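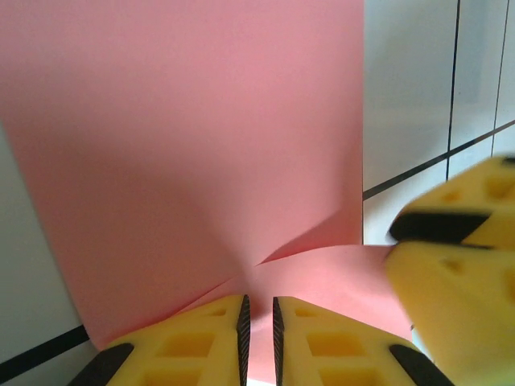

Pink, matte and already bent: a sheet at Pruneo, with the fold running down into a narrow crease.

Conversation with the maker of Pruneo, Broltondale
30 September 2018

The owner of Pruneo does not like the word "crafts." She has nothing against people who use it, she tells me, but when she says it at a dinner the next question is always about Christmas cards. She makes large decorations from colored sheets for shop windows and small stages, and she has been doing this for 12 years, first at a kitchen table in Konwood and now in Broltondale, where I visited her.

We begin with the color, which I did not expect to be a difficult subject. "Pink is the most difficult of all," she says. "With blue, the customer says blue and is happy. With pink, everybody has one in their head, and it is never the same one. Too sweet, too orange, too much like medicine." The pink she prefers is on the side of salmon and has no shine. She explains that a matte surface shows a bend in a softer way. The light goes slowly from bright to dark over the fold, and a person who walks past a window at normal speed can still understand the shape. A shiny sheet gives one white stripe, and the eye stops there.

I ask whether she draws everything first. She laughs at this and says that she draws for the customer. "They need a drawing to say yes. For myself I take a sheet and I turn it, and I look where it wants to go. Sometimes it wants to go nowhere. Then I take it again after lunch."

The first big order came from Lamont, a fabric shop with two windows on a corner. They wanted something that looked like cloth but did not use the cloth they were selling. She proposed big petals, some of them taller than a child, hanging at different heights. It took her 23 evenings, because she still had another job in the daytime, and on the last one she discovered that half of the petals curled in the wrong direction. "I had kept them rolled up in the hall with an elastic band. So they learned the roll. Paper remembers very well, better than me."

Since then she keeps all her stock flat. She is strict about this, and a little proud of it.

We talk for some time about twisting, which is the part of the work she likes most. A fold, she says, is a decision, and you can see it forever. With a twist you can still change your mind for a while. She starts in the middle of the lower edge, pinches it to a narrow point and lets the upper part open by itself. The mistake of beginners is to pinch too hard and too early. The sheet then gets a white line where the surface breaks, and no glue or lamp will hide it.

"You must give it time to bend," she says. "I don't want to sound like a yoga teacher. But it is so."

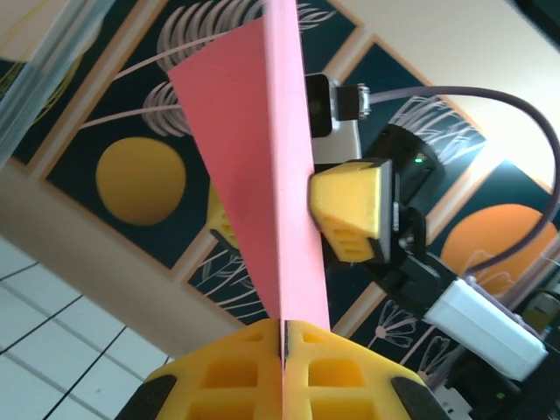
Thickness is the second thing she always asks about when she buys, and she is not shy to send a delivery back. A thin sheet makes beautiful curves and then, in a warm window, falls asleep. A thick one keeps its position but looks like a box. She tests each kind in the same way: she holds it by the lower end only and waits to see if the rest will stay up. A narrow pink piece that is pinched at the bottom and stands straight, with one edge nearly vertical and the rest getting wider toward the top, has passed. "If it stands like that, I can make a petal from it. If it bows to me, it goes in the drawer for small things." The framed prints on the wall are useful too, according to her. She likes to see a color next to other colors before she trusts it, and a bare white wall is too kind to everything.

She uses paper for most orders and thin foam for those that must travel. I wanted to know if she considers foam a compromise. She thinks about it longer than about my other questions. "In the beginning, yes. I was a snob. Then I had a job in Konwood in November, with rain, and we had to carry everything from the car over a square. The paper was finished before the door. The foam, I shook it and hung it up." The disadvantage is that foam does not keep a sharp crease. It comes back slowly, like bread when you press it with a finger. For a sharp line she must glue a strip behind it, and this takes away some of the lightness.

And glue is a chapter for itself. She has only two kinds on her shelf and refuses to discuss which ones, but she is willing to say that she uses less every year. In her early pieces, she told me, you could find glue by the smell. Now she tries to tuck one layer into the other so that they hold by their own tension, and she puts a small drop only where a visitor could pull. Visitors pull, especially at the bottom corners.

What does a window like this cost? She does not want to give a price, because every window is different and because her neighbors read this page. But she tells me what she charged for her very first one: 60 dollars, material included. She bought the material for more than that. "My sister did the calculation on the back of an envelope and put it on my refrigerator. It stayed there a long time."

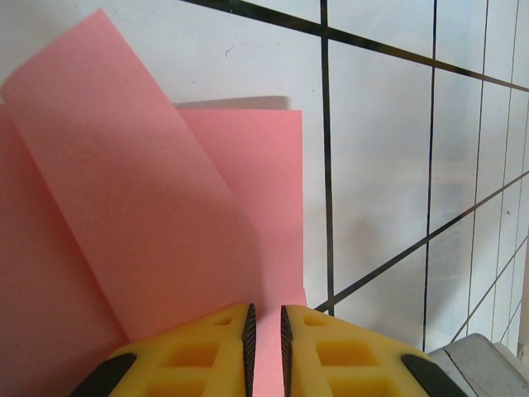

A large curled sheet in front of a flat one. The curl catches the light at its upper edge and keeps the side below it in shadow.

The combination of flat and curved is something she came to late. For years she made everything round. Then a customer complained, in a friendly way, that the window looked nervous, and she could not stop thinking about this word. So she placed a plain rectangle behind the curved pieces, in the same pink. "And it became quiet. The straight edge tells you how much the other one is bending. Before, you had nothing to compare." She uses this in almost every work now and admits that it is perhaps time to find something else.

The shadow does a big part of the work also. One pink becomes three or four when the sheet leans over itself, and she does not have to pay for the other ones. For this reason she asks every customer where the lamps are before she asks about the theme. Some of them find it strange. One shop answered that they had no lamps, and she went there in the evening to check, and there was a very good one directly over the door.

For November she has accepted one order from Lamont again, the same corner and the same two windows. They asked for petals. She said yes to the petals, but this time she will cut them from flat stock, and the elastic bands stay in Konwood with her sister.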